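Flellix arm, part whatever: fingers, finally

Been quiet on here. Work got silly, then the shared workshop lost its good bench for most of March while they redid the wiring, so I was stuck with the kitchen end of things. Anyway. Update.

Short version for anyone who's been following along. Arm moves. Arm picks stuff up. Arm does not yet pack away a coaster set without me hovering over the kill switch. Getting there.

Where I'm at since last post:

Old fingers are in the bin. They were the fat ones off the Kolleo files, rounded ends, great for blocks and tennis balls and useless for anything lying flat. You come down on a thin thing with a fat finger and all you do is shove it across the table. Did that for two weekends before I accepted it.

New ones taper down to a flat blade. Drew them up myself, badly, printed them at the workshop, filed the inside edge so there's a bevel. First pair snapped at the root. Second pair I thickened the base and changed the print direction so the layers run along the finger and not across it, should of done that from the start. Third pair is the same as the second but the hole lines up with the screw. Ha.

Dark filament because that's what was on the spool. Turned out to be a decent choice, less glare coming back into the wrist camera than I had with the white ones.

Coasters are the job I picked because they're annoying. Woven ones, round, floppy round the edges, and a wooden holder they're meant to stack on. Four dollars at the op shop in Clevesby. Every one is a slightly different shape once you get close, and the weave gives the camera heaps of texture to chew on. Sometimes too much. The wooden base is the opposite problem, shiny, so the depth estimate goes funny wherever the light bounces off it.
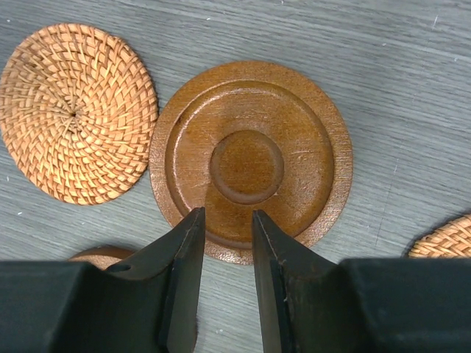 Lighting I've mostly sorted by doing less of it. Had two LED panels going, one each side, and every shiny thing had a stripe on it. Now there's one, bounced off the wall, and the camera exposure is locked. Locking the exposure did more than any of the clever stuff. If your detections flicker as the arm comes down, check that first. The arm makes its own shadow, auto exposure chases it, brightness jumps, model loses its mind.

Calibration. Ugh. Wrist camera to fingertip offset has to be redone every time I swap fingers and I kept forgetting. Spent an entire evening blaming the Bondarchuk driver board for a drift that was me using the old offset file. Sorry, Bondarchuk board. The offset now lives in the same folder as the finger file and the startup script won't run unless the names match. Ten minutes to write, would've saved me a whole evening and a fair bit of swearing.

What I'm doing about training it. Driving the arm by hand with the little leader arm, recording as I go, then training on that. 302 runs recorded so far on the new fingers, plus a pile from the old ones that I've set aside. Tried mixing them in. Don't. It learned to come in too low, like it still had the fat tips on, and clonked the table over and over. My poor table. It was scuffed already but still.

Training is overnight on the old gaming box. Fan noise is up to 18 hours of someone hoovering in the next room. I shut the door.

Things that have gone well

- Coming in at an angle so one blade slides just under the edge of the weave and the other one closes down on it. Straight down from above hardly ever works on the flat ones.
- Slowing right down for the last couple of centimetres. Looks boring, works.
- Cable sleeve on the wrist. The servo lead used to catch on the elbow every time it went left.

Things that haven't

- Picking up the wooden base by its rim. Too wide for the jaw, it just can't open that far. Was a dumb thing to try. The knob in the middle is the obvious grab point, and that means coming in dead centre, and I'm not reliable at that even driving it by hand.
- Grip force. There isn't any sensing, I'm reading servo current and guessing. Squeezes the woven ones a bit hard, the borders were fraying already and I doubt I'm helping.
- Rubber on the tips. Tried heat shrink, tried a dab of silicone, tried that dip stuff for tool handles. Heat shrink slid off. Silicone peeled. Dip stuff was grippy as anything but built up too thick and there went my nice thin blade. Bare plastic for now.

Cost, as a couple of people asked last time. I'm at 689 dollars all up, counting the second set of servos after I cooked two of the first lot, not counting the computer or the workshop membership. You could do it for a fair bit less if you didn't cook the servos. The wrist joint was the one that went both times. I'd left it holding position with a load on it while I went and had lunch. Torque times out by itself now if nothing's moved for a while, and the arm sags down onto a folded towel. Not elegant. Fine.

Speaking of the wrist, there's slop in it. You can waggle the gripper by hand and feel the click. Gear wear or the horn screw, haven't pulled it apart to see. At the fingertips it's a couple of mil, enough to matter when the thing you're after is only a few mil thick. If anyone's shimmed one of these I'd love to hear what with. Brass shim? Bit of drink can? I've got plenty of drink can.

Files for the fingers are going up once I've fixed the screw hole properly, at the moment it's only right if you drill it out a touch afterwards. Same licence as before, do what you like. I'll put the STEP in as well as the STL this time, I know, I know.

Next up: record more runs going for the knob, with the base shoved into different spots so it can't just memorise one. Then put the new policy on and see if it can get 10 in a row with me sat on my hands. Also need to re-glue the foot on the base plate, it's started to creep when the arm swings out fast, and I've got a clamp on it in the meantime that I keep whacking my knee on.

Back at the big bench from next week I think. Will post video if it behaves. Might post it if it doesnt.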